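Print this article | E-mail to a friend

Folding for the machine

by Abdelghani Radwan

5/20/19

I have folded the same coat so many times this month that I now do it in my sleep (my wife says my hands twitch). It all started when the people at Flandale, who are trying to get a robot to do household jobs, asked if I'd like to come and be a teacher for a bit and write about it. I said yes before they'd finished the sentence. A teacher! I pictured a blackboard. What I got was a pair of grippers, one for each hand, and a pile of washing.

The way it works is quite simple to explain and a right pain to do. You hold the grippers by their handles, you squeeze, the jaws close, and you do the job with those jaws and nothing else. A camera on each one sees what the jaws see. You do it again, and again, and later the lot gets fed to a computer so that a robot with the same sort of jaws can have a go by itself. No robot in the room at all while you're teaching, which threw me at first.

Before the grippers I had a day on the other method, where you sit at a desk at the Camis workshop and steer a real arm with a smaller copy of it. You move the little one, the big one follows. It's marvellous fun for ten minutes and then your shoulder goes. There's a tiny delay as well, and I kept overshooting and knocking the socks on the floor. I managed 3 decent folds of a tea towel in a morning and was told, kindly, that this was normal.

With the hand-held ones you can work much faster, and you can take them into an ordinary bedroom, with ordinary clutter, and just get on. That's the whole attraction. Robots that learn on a bare white table get in a terrible muddle when they meet a patterned quilt, so the teaching has to happen on patterned quilts.

Coats are the hardest thing I was given. A towel is a rectangle and behaves like one. A long padded coat has sleeves with ideas of their own, and the padding springs back the moment you let go. My routine, once I'd found it, was to lay it face up with the collar towards the headboard, bring one sleeve in across the chest, then the other, then take hold of the hem and bring it up. Pinch too little and you only get the outer cloth. Pinch too much and you drag the whole coat down the bed towards you and have to begin again, muttering.

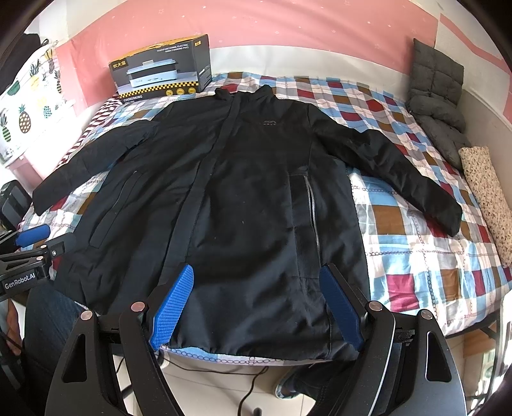 What the grippers teach you

You notice your own hands, for one thing. I had no idea how much I use my little finger when I fold, or that I smooth everything with my palm at the end. Jaws haven't got a palm. I ended up patting the coat with the finger pads like somebody testing a cake, and was asked to stop, as the robot would learn to pat too. It picks up all your bad habits, you see! One teacher before me used to give each shirt a little shake, and for weeks the robot shook everything, folded or not.

You also have to slow down, though not so much that it looks like you're thinking. A pause gets learned as a pause. I did 193 coat folds over my stay and 2 of the early ones were thrown out purely for dithering, which I thought was harsh.

The target for coats is 1540 folds, shared among all of us, and after that they move on to fitted sheets. I wished them luck with that. I've been folding fitted sheets for thirty years and mine still go into the cupboard as a ball.

Does it work?

I did get to see the robot try, on my last afternoon. It's called Mimard and it is slow, my word it is slow. The first sleeve came over beautifully, just the way I do it, and I felt ridiculously proud. It took a couple of goes at the second one. Then it pinched the hem, lifted, lost it, and went back for it at exactly the spot where I always go, a bit in from the corner. I'd never told anyone I do that. I hadn't known it myself until I saw a machine doing it.

They've asked me back in June for the sheets. I've said I'll come if someone brings biscuits, and I've been practising at home with the barbecue tongs in the meantime.

Print this article | E-mail to a friend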